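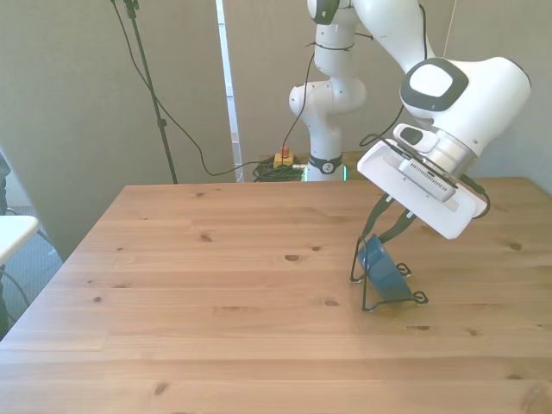 Blue disc, wire stand, pine table: first stop at the Judska open day.

I got to Judska just after 4 and went straight to the back room, where Indira Kurup was talking about small stands for small things. I could have stayed all afternoon! 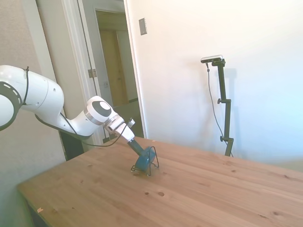 Wire is what I came for, and I wasn't disappointed. Indira likes a stand that takes up hardly any room to the eye, and the thin black loops around the blue piece do just that — it sits at a tilt and you still see plenty of it. I also fell hard for the knots in the pine tabletop.

Ese Onyeka asked how she picks the angle. By eye, she said, and then she bends it again

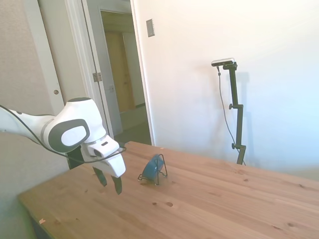

and again until she stops noticing the wire. I'm going back in January with my own pliers.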